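**Trelham can rack, three months in**

I bought the Trelham rack in April to stop cans from rolling around the bottom of the fridge. We had been keeping them in the vegetable drawer, and the vegetables were losing.

It comes flat in a thin box. Four panels, eight clips, no tools. The clips are stiff and I pinched a finger on the second one. After that I pressed them in with the handle of a wooden spoon and had no more trouble. The instruction sheet shows the left panel upside down, so go by the notches.

The rack holds standard cans well. You load them at the back and take them from the front. The slope is gentle, and a can comes forward slowly enough that it doesn't bang into the stop. I had a Hinex wire rack before this one and it dropped every can like a hammer.

Slim cans are a different matter. They turn sideways about halfway down and the ones behind them jam. If you mostly buy energy drinks in the narrow size, skip this.

Cleaning is easy enough. The panels unclip and fit in the sink. A sticky spill got into the corner under the front stop and I needed an old toothbrush for it.

Most of what we drink at home is the 330 ml size, soft drinks from the Asian grocery near my job, so that was my main test. They gave me no jams.

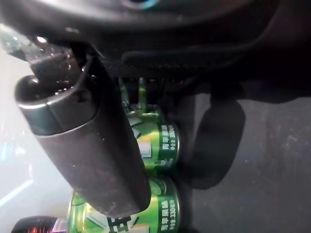
Kamlesh Gautam commented that his rack did fine with 330s until he filled it all the way, and then the back row lifted the top panel off its clips. He leaves the last space open now.

I haven't had the panel lift, but I rarely fill mine. The price went up by 3 dollars after I ordered. I would still buy it at the new price for regular cans. Four stars, one off for the clips and the bad drawing.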